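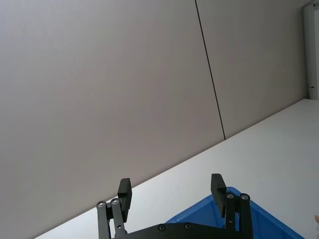
Mounting and Aligning a Wrist Camera on a Parallel-Jaw Gripper

Build notes, part 4. Parts 1 to 3 cover the arm base, the wiring loom and the gripper linkage. This part covers the camera bracket, the image rotation, the position check and the first bin routine. Allow one evening for the mechanical work and a second for calibration.

The arm is the Skutness kit arm from part 1, bolted to a bench in the shared workshop. The gripper is the four-bar parallel type from part 3. Most of the procedure carries over to any two-finger gripper that keeps its pads parallel through the stroke. For grippers with fingers that swing on a single pivot, the sections on the bracket and the cable still apply, but the pad reference method in step 4 does not.

What you need

USB camera module with a fixed-focus lens and a bare board
Printed bracket (file in the part 4 folder)
M3 socket head screws, 10 mm and 16 mm
M2 screws with nylon washers for the camera board
USB cable with a right-angle plug, thin jacket
Medium-strength threadlocker
Hook-and-loop cable ties
Printed checkerboard, glued to flat stock
Steel rule, calipers, 2.5 mm hex key

Step 1. Print and check the bracket

Print the bracket in PETG with the flat face down. PLA will creep if the arm sits near a heater or a window. Use four perimeters. The slot for the tilt screw should be printed without support.

Check the bracket against the wrist flange before fitting anything to it. The two mounting holes must line up without force. If they are tight, clear them with a drill held in the fingers. A bracket that is pulled into position by its screws will relax over the following days and the calibration will go with it.

The first version of the bracket held the camera too close to the linkage, and the bars crossed most of the image when the gripper closed. Rahel Strebel redrew it with a longer arm and a gusset underneath. The file in the folder is her version.

Step 2. Fit the camera

Power the arm down and support it before working at the wrist. The joint brakes on this kit are weak, and the elbow drops when the drivers are off.

Fit the camera board to the bracket with the M2 screws and nylon washers. Tighten until the board stops moving, then stop. Fit the bracket to the wrist with the M3 x 16 screws and a small amount of threadlocker. Leave the tilt screw loose for now.

Route the cable along the side of the wrist away from the motor leads. Leave a service loop at the wrist joint large enough for full rotation in both directions. Turn the joint by hand through its whole range and watch the loop. It should never go tight, and it should never hang low enough to enter the linkage.

Step 3. Set the tilt

Power up, home the arm and open the gripper fully. Open the live view. Adjust the tilt until both finger pads are visible in the lower part of the image with the bench between and beyond them. Tighten the tilt screw.

Do not aim for a view with the gripper centered. The controller needs more room ahead of the pads than behind them, and the mounting plate carries no useful information. A strip of plate along the bottom edge is fine.

The bench edge will probably run across the image at an angle. This depends on the wrist roll at the home position and does no harm. Do not shim the bracket to level the picture. Correct it in software or leave it alone. Our configuration leaves it alone, and the transform in step 5 takes care of it.

Step 4. Record the pad reference

The controller uses the pads as a fixed reference to detect whether the camera has been knocked. With the gripper open to its stop, save one frame and mark the inner top corner of each pad with the marking tool. Close the gripper with nothing between the pads and repeat.

The four points are written to the wrist section of the configuration file. On each startup the arm opens and closes the gripper once, finds the same corners and compares them with the stored points. If any corner has moved by more than the tolerance, the startup stops and the log shows CAM SHIFT.

Black pads on a black linkage are difficult for the corner finder in poor light. If detection is unreliable, raise the exposure before changing anything else. Small dots of matte white paint on the pad tops also work, and Ward Verhoeven uses them on the second arm. Shiny tape does not work.

Step 5. Calibrate

Lens calibration comes first. Lock the exposure and take a set of frames of the checkerboard at different angles and distances, including some with the board near the corners of the image. Discard any frame with motion blur. Run the lens script and check the reprojection error. If it is above half a pixel, the board is usually not flat.

Hand-eye calibration comes second. Fix the board to the bench with tape on all four sides. Run the hand-eye script, which moves the arm through 14 poses and pauses at each one. The pause should not be shortened. The wrist rings slightly after each move, and frames taken early will spoil the result.

Keep hands off the bench surface during the run. The arm moves without a prompt between poses. Stand where you can reach the stop button.

When the script finishes it prints a transform and a residual. Write the residual on the build sheet. On our arm it came to 2 mm, good enough for bin work and too coarse for inserting pins.

Step 6. Teach the bin position

The bin routine looks for the rim of a plastic bin by color, fits a line to each visible edge and computes the bin corner nearest the arm. A strongly colored bin on a pale surface is the easiest case. White or clear bins need the edge-only mode, which is slower and less reliable.

Place the bin on the bench within reach. Jog the arm until part of the rim is visible between or beside the open pads. The entire bin does not need to be in view. One corner with a usable length of rim on either side is sufficient. Sample the color from the rim and again from the shaded inside wall, then save both. If only the rim is sampled, the fit tends to break up where the wall falls into shadow.

Set the approach height to 200 mm above the bench for the first runs. Lower it only when the approach has been repeated without correction. Run at reduced speed with the gripper open and nothing in the bin.

Plain surroundings help. Panels or boards in a neutral matte finish behind the bench keep the color filter from picking up stray objects. Seams between panels are ignored by the filter but can be picked up in edge-only mode. If that happens, limit the search region to the bench plane.

Step 7. Check repeatability

Mark the bin position on the bench with a pencil. Run the approach, record the reported corner, remove the bin, replace it on the marks and run again. Repeat until the spread of the readings settles. A spread that grows steadily during the session points to a loose tilt screw or a warm motor mount. A spread with occasional large jumps points to lighting.

Oona Keskinen left the routine cycling over a weekend and logged 949 approaches. The failures were grouped in late afternoon, when direct sun reached the bench. A blind on the window removed them.

Faults

Image freezes when the wrist rotates: cable loop too short, or plug working loose. Add a printed clip at the plug.

CAM SHIFT on every startup: gripper not reaching its open stop. Check the linkage pivots for tightness and see part 3.

CAM SHIFT after a crash: expected. Inspect the bracket for cracks at the gusset, then repeat steps 4 and 5.

Bin found at the wrong height: bench plane not updated after the arm was moved. Touch off on the bench at three points and save.

Color filter selects a hand or sleeve: clear the work area. The filter has no person detection and must not be treated as a safety device.

The bracket, scripts and a blank build sheet are in the part 4 folder. Part 5 covers replacement finger pads and the force limit.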